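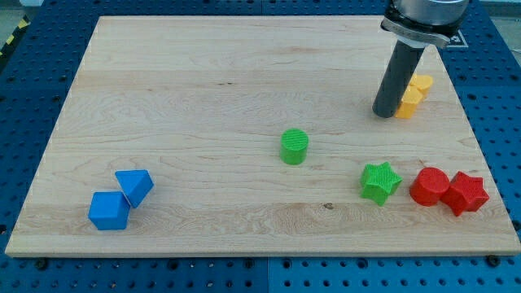 I've had the Fovier block sorting kit running since early in the month, and I like it a lot more than I thought I would! You get files for the blocks (stars, cylinders, cubes, triangular prisms), a sorting program, and 246 pages of manual, of which I've read maybe 22.

The blocks are what sold me. Print them in bright colors if you can. The ridges on top come out pretty strong on my printer, and I haven't bothered sanding them. Cubes and cylinders are easy. The stars take more fiddling, especially when two pieces end up touching, and the program sometimes picks a side and just shoves. I turned the speed down to 40 percent and most of that went away.

Setup took me around 7 hours, spread over a weekend, mostly calibration. The Nimri kit I had before was quicker to get going, but it only knew one shape, so... no contest.

My gripes: support is slow, and the star files needed a fix I had to dig out of the Midwood forum. A new version is due in November and I'll probably buy it.

Posted 2021-09-28

Recent reviews
Nimri Starter Kit, one year on
Clellwood bench clamps
Midwood filament sampler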